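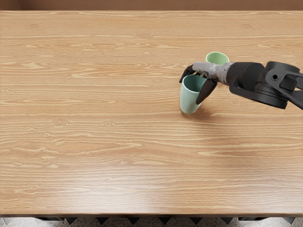

How often do the finger pads on the Preltix two-finger gripper need to be changed?

Change them every 90 days on single-shift work, or sooner if the black surface has gone shiny at the tips. Pads are sold in pairs and should be replaced in pairs.

Preltix Finger Service Kit, part no. 3235

Fits the Preltix two-finger gripper, all collar sizes. Does not fit the Dikholm three-finger hand.

In the kit
2 finger pads, black
6 pad screws
1 linkage pin set
1 tube of linkage grease
1 hex key

Before you start

Park the arm with the gripper at bench height and the fingers half open. Remove any part from the grip. Switch off at the controller and lock it out. The fingers can still move by hand with the power off, so keep your own fingers clear of the linkage.

Changing the pads

Take out the three screws on each finger and lift the old pad away. Wipe the seat with a dry cloth. Set the new pad with the pointed end toward the tip and start all three screws before tightening any of them. Do not use thread lock.

Greasing the linkage

The linkage is under the housing, between the fingers. Put a small drop on each pin and open and close the fingers by hand a few times. Wipe off what comes out. Grease on the pads will make cups and other smooth parts slip.

After the change

Run the Kulley close-and-zero routine from the service menu. It takes 33 seconds. Then test at low speed with a part you don't mind losing. If the part tilts as the fingers close, check that both pads are fully seated and run the routine again. Grip force settings are kept and do not need to be entered again.

Wrist collar

Check the collar for play at every pad change. If it moves, stop and send the gripper in. The collar is not a user repair and there are no parts for it in this kit.

Kits ship from the Toivonen warehouse. Orders for December should be in by the end of the month before. For older grippers with riveted pads, ask for Agnese Ots in service.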